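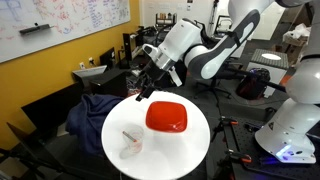

Jarkano Shared Workroom: Furnishing and Tidying
Progress report to the Vivo fund, second period
Prepared by Tamara Maksymiv, with notes from Hryhorii Semeniuk and Kyu-ri Byun

1. Where we are

The work in this period covered the table area next to the yellow wall, the small items kept there, and the rules for clearing up after use. The first period covered the storage hallway and was reported separately. The storage hallway has needed no further spending except for one replacement shelf bracket.

The table area is in daily use. The round table is in place, the red dishes and clear cups have been bought and given out, and the whiteboard is up. Two items from the plan are not finished: the cables below and beside the work area, and the labels for the marker stock. Both are covered in section 5.

2. The round table

The plan called for a rectangular table with two drawers. We changed this after the first month. People were leaving things in the drawers and forgetting them, and the corners stuck out into the path between the door and the whiteboard. Reginald Delacroix approved the change by email and the cost stayed inside the same budget line.

The table we bought instead is the round white Maketti. It has a smooth top that wipes down easily with a damp cloth. It shows marker and coffee quickly, and several people complained about that at first. Hryhorii's view is that a stain people can see gets cleaned, and the wiping log bears him out so far. The old table had a dark top and was wiped when somebody remembered.

We have had one problem with the surface. Dry-erase marker comes off with the cloth, but permanent marker needs alcohol and some rubbing. We have moved the permanent markers to the storage hallway and now keep only dry-erase markers in the room. A few still find their way back.

The seating has not changed. We had planned to replace it, but the existing chairs are sound and the money was moved to the dishes and cups. People do hang coats and covers over the chairs and leave them there overnight. This has been raised at two monthly meetings and we will raise it again.

3. Dishes and cups

This was the largest group of purchases by number. We ordered 93 red dishes from Boiko, square with rounded corners, in one delivery. They are used for whatever is being worked with at the time: parts, pens, clips, snacks, keys. The idea came from Kyu-ri, who had noticed that small things on a bare table get pushed around until they end up on the floor. With a dish on the table, people put things in it.

The color was chosen so that a dish is easy to find on a white surface or a dark floor. We tried a set of pale gray ones first, borrowed from the kitchen, and two of them went missing under paperwork within a week. All the red ones are accounted for except four, which were broken. The breakages were all in the sink, where dishes had been stacked too high.

The clear plastic cups were bought at the same time. They are for upright items such as stirrers, straws and thin brushes, and also for water when people are painting. They are light and tip over easily when something long is left standing in them. Svitlana Nazarenko suggested a heavier cup, and we priced one, but it would have used up the rest of the line. For now the cups stay, and long items should be laid flat in a dish. We do not consider this fully solved.

The clearing routine is short and is posted by the door:

Put pens and markers back before you leave the table.
Empty the cup and turn it over to dry if it held water.
Wipe the table from the middle out.
Leave one dish and one cup out for the next person. The rest go back on the shelf.

The last line was added in July. Before that, people cleared everything away, and the next person had to go to the shelf to fetch a dish, or more often did without one. Leaving a single dish and cup out has worked better. The shelf is also less crowded at busy times.

4. Markers and the whiteboard

We bought 162 markers for the whole site, in mixed colors, and this room has drawn on the stock more than any other. The whiteboard is used by several groups and is usually full. We agreed in the first period that anything on the board could be wiped after two days unless it had a name and "keep" written next to it. In practice nearly everything gets "keep" written next to it. Tamara now clears the board at the end of each month after a reminder the day before, and no one has objected so far.

Most of the lost markers are not really lost. They are put down on the table beside whatever the person is doing and stay there. 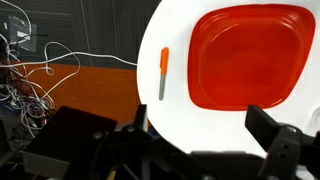 Kyu-ri checked the room at 5 p.m. over several weeks and found loose markers on the table on most of those days. Caps were usually on, which is an improvement from the first period, when we were throwing out dried markers every week. The ledge of the whiteboard is narrow and holds an eraser and not much else, so asking people to return markers to the board was never going to work very well. We plan to fix a small rack to the wall beside it. Hryhorii has measured for this and the rack is a low-cost item.

We also asked the regular users what they thought. There are 19 of them, and all but two answered. The main points were:

The round table is liked. Several people said it is easier to walk around, and one said there is less arguing over who has the end.
The red dishes are liked, with one person asking for lids.
The cups are seen as flimsy.
The cables are the most common complaint.

Svitlana went through the written comments and grouped them. Her full notes are available if Vivo would like to see them. They include a number of remarks on lighting and heating that fall outside this grant.

5. What is not done

Cables. The cables on the yellow wall and along the floor were meant to be clipped and covered in this period. The clips arrived but the cover strip was the wrong width and was sent back. We are waiting for the replacement. In the meantime some loops are still loose, and sweeping on that side of the room takes longer than it should. We have put this first on the list for the next period.

Labels. The marker stock was to be labeled by room. This turned out to be slow work, and the first batch of labels came off when the markers were handled a lot. We propose to drop individual labels and label the boxes only. Please let us know if this needs formal approval — it would save a small amount.

Bags and packaging. Clear bags from deliveries have been hung up or set aside for reuse and there are now more than we can use. We will keep a few and recycle the others.

6. Spending

Spending on the table, dishes, cups and markers is within budget. The rectangular table would have cost more than the round one, and the difference went toward delivery from Boiko, which we had priced too low. Cleaning cloths and alcohol were not in the original budget and have been paid for out of general supplies. We have kept the receipts apart in case Vivo prefers them to be charged to the grant.

No money has been drawn from the reserve. We expect to use part of it for the marker rack and the cable cover.

7. Next period

Fit the cable cover and clip the remaining loops.
Put up the marker rack beside the whiteboard.
Try a heavier cup on one table for 30 days and ask users again.
Replace the four broken dishes, if Boiko will sell fewer than a full box.
Agree on a hook or rail for coats and covers.

Reginald Delacroix has asked for the table checks to continue through the next period, in the same form and at the same time of day, and Kyu-ri has agreed to do them. Questions on the spending should go to Tamara, and questions on the fittings to Hryhorii.
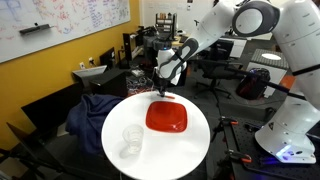

The round table with a red bowl and a clear plastic cup, yellow wall and whiteboard behind.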